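Fuel Subsidy Administration: Annual Inspection Checklist with Comments
Regional office, Greltasetti

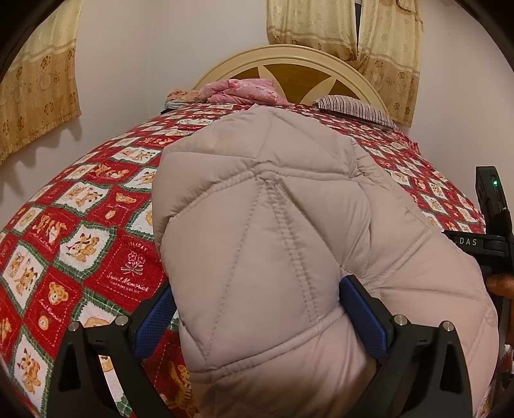
R. Angelovski
Senior Inspector, Subsidy Compliance

Inspection completed 21 Apr 2020. Comments appear under each item. Items marked FOLLOW-UP must be answered in writing by the regional office.

Scope

The inspection covered the diesel and heating fuel rebate programme as administered from the Greltasetti office, including the records held on its behalf by Juselex, the payment processor. Fuel storage sites were not visited. The household electricity rebate is inspected separately in November.

Part A. Eligibility and registration

A1. Register of claimants is current and reconciled to the tax roll.
Satisfactory. The register lists 309 commercial claimants. Reconciliation was signed off at the end of the last quarter.

A2. Lapsed claimants are removed within one quarter.
FOLLOW-UP. The office identified 19 claimants whose operating licences had lapsed. Payments to them had been stopped, but the entries remained open and could have been reactivated without a second signature. The entries are to be closed.

A3. Income test for the heating fuel rebate is applied as published.
Satisfactory. The threshold in use matches the current schedule. Older forms bearing the previous threshold were still on the public counter and have been withdrawn.

Part B. Claims and payment

B1. A sample of claims is supported by invoices.
Satisfactory with comment. The inspector drew 83 claims. All were supported. Several invoices showed the volume in litres on the face and a different rounding on the summary sheet; the differences were immaterial, but the office should adopt one convention.

B2. The rebate rate applied is the rate in force on the date of delivery.
FOLLOW-UP. Where a delivery fell between two rate notices, clerks used the date of the claim. The regulation is clear that the delivery date governs. Affected claims are to be recalculated and any overpayment recovered in the ordinary way.

B3. Duties are separated between assessment and release of payment.
Satisfactory. Access logs from Juselex agree with the office's own list of authorized staff.

B4. Payments above the review limit carry a second approval.
Satisfactory. The review limit has not been adjusted since the rate was last reduced, and the office may wish to consider whether it still serves its purpose.

Part C. Phase-out of the commercial rebate

C1. Claimants have been notified of the reduction schedule.
Satisfactory with comment. Letters were issued in both required languages. The letter sent to the Mimitz freight district omitted the paragraph on transitional relief. A corrected letter should be issued before the next reduction takes effect.

C2. Budget forecasts reflect the reduced rate.
Not fully met. The forecast lowers the rate but holds consumption constant. Some decline in volume would be expected as the price to the buyer rises, and the central budget office has asked for a low case and a high case - neither was on file.

C3. Cash transfers to low-income households are ready to begin.
FOLLOW-UP. Bank details have been confirmed for 80 per cent of eligible households. The office has no written procedure for those without an account. Payment by cheque is permitted under the programme rules and should be offered.

Part D. Records and complaints

D1. Files are retained for the prescribed period.
Satisfactory.

D2. Complaints are logged and answered within the service standard.
Satisfactory with comment. Answers were timely. Complaints received by telephone were logged without a subject code and could not be sorted by programme.

Written responses to items A2, B2 and C3 are to be addressed to the Senior Inspector, with supporting documents attached. A response to C2 should go directly to the central budget office, with a copy to this unit.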